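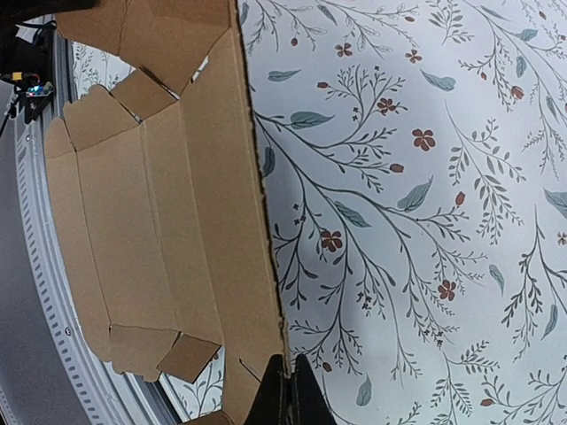

Kinuvance box-folding kit now open for orders

Kinuvance has opened orders for its tabletop folding kit, and the first units ship from the Drondstead warehouse in February. The kit is meant for small shops that pack their own orders and want an arm to learn the job from a person at the bench. It comes with a two-finger gripper, a small camera that mounts at the wrist, a table clamp and 20 hours of setup help by phone.

We have had a loaner on our bench for 53 days. Flattened corrugated boxes are the task most buyers ask for, so that is where we spent our time. Plain brown board on a patterned surface was one of the setups. The gripper comes in along the long creased edge, and the wrist camera sits close enough to show the fold lines and the smaller tabs.

Out of 507 recorded tries, the long panels gave us the least trouble. Small tabs were harder – they spring back, and the fingers need to come in low. Torn or soft edges slowed things down too. The black finger pads held up well and we did not have to replace them.

Setup took an afternoon. The manual is clear on wiring and thin on camera angles, so plan on some trial and error there. The cable is also short for a wide table.

The price is $2,000 without the arm. Kinuvance lists the Brarkilach and Dwivedi arms as supported, and we tried only the Brarkilach. Owners of the older gripper can buy the wrist camera mount separately – it uses the same four screws.

Orders go through the Kinuvance store page. Readers who want to see the loaner before we return it can reply to this newsletter to set up a visit.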